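Teleoperation Data Operator (Bimanual Manipulation), Contract to Hire

Flukum Robotics
Posted 21 November 2022
Reference: 3796

Flukum is hiring operators to record demonstrations for its two-arm manipulation program. An operator controls a pair of robot arms remotely and completes tabletop tasks such as sorting, handing over, stacking and placing small objects. Each completed task is stored as an episode and used to train the control policies in the Stumasora software. Prior work with robots is welcome but is not required. Steady hands, patience with repetition and accurate note-taking are.

The position reports to the data collection lead and is based on site at our Turnness building. Remote work is not available for this role. Training starts in December.

Stations consist of a tabletop inside a black extrusion frame with one arm mounted on each side. Tasks use ordinary items: foam dice, building blocks, cards, small boxes, bowls and sorting bins. Objects are set out again between episodes according to the task sheet, and the operator is expected to vary their positions within the limits the sheet allows.

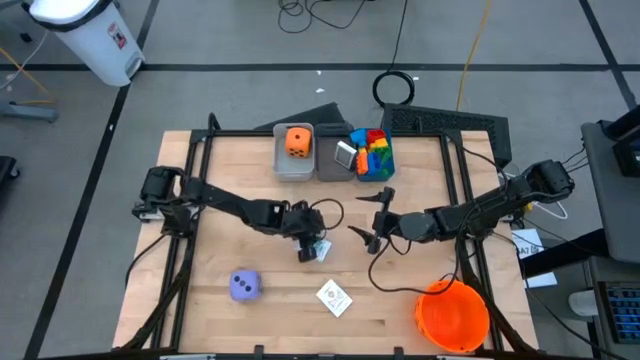 Responsibilities

Record demonstrations with both arms on assigned tasks, following the written task definition. Typical definitions cover picking up a card from a flat surface, passing an object from the left gripper to the right, and placing a die in the correct bin.

Reset the work surface between episodes. Keep the area under the arms clear of items that are not on the task sheet.

Mark each episode as success, failure or discard at the time of recording. Failed grasps followed by a recovery are kept if the task is finished within the time limit. Collisions with the frame are always marked discard and reported.

Enter a short text instruction for each episode in plain English. Instructions must name the object, the arm and the target location.

Run the joint zero check and gripper open/close check at the start of each shift, and again after any emergency stop.

Inspect arm cables for wear and snagging before the arms are powered. Operators do not replace cables or open the arm housings; these repairs are handled by the hardware group.

Review a sample of recordings from another operator each week and log disagreements in the review sheet.

Requirements

High school diploma or equivalent.

Ability to sit or stand at a control station for blocks of up to 2 hours, with breaks between blocks.

Normal or corrected vision, including the ability to tell apart red, orange, yellow, green and blue objects.

Comfortable use of both hands at the same time. Control is by a pair of hand-held leader arms that the follower arms copy joint by joint. There is no force feedback, and contact has to be judged by eye.

Basic computer skills: file naming, spreadsheets, and running a supplied command from a terminal window.

Legal authorization to work in the United States.

Preferred

Experience with remote-controlled equipment, surgical simulators, game controllers, model building, sewing, soldering or musical instruments.

Experience labeling video or sensor data.

Some familiarity with Linux. Scripting is not part of the job, but operators who can read a log file resolve station faults faster.

Training and evaluation

New operators complete 10 paid training shifts. The first shifts cover safety, single-arm reaching and grasping. Two-arm tasks are introduced once single-arm episodes meet the quality threshold. By the end of training an operator should have 325 accepted episodes across the assigned task set. Speed is measured but is not scored during training. Smooth motion and a clean release of the object count for more, and long pauses in mid-motion are grounds for rejecting an episode.

Safety

Hands stay outside the frame while the arms are powered. Resets are done with the arms parked and the motion enable switch off. Long hair must be tied back, and loose sleeves, lanyards and bracelets are not allowed at the station. Closed-toe shoes are required.

Schedule and employment terms

Day and evening shifts are available. Please state a preference in your application. Both shifts are full time with a paid meal break. The contract is issued through our staffing partner, Rinaldi, and runs for six months, after which operators in good standing may be considered for a permanent position. Permanent operators may move into task design, quality review or station maintenance.

How to apply

Send a resume and a short paragraph describing any work or hobby that calls for fine hand control. Put the reference number in the subject line. Applicants who pass the first screening are invited to an on-site session consisting of a safety briefing, a short practice period at a station and a timed sorting task. The session is paid at the training rate. A cover letter is not needed.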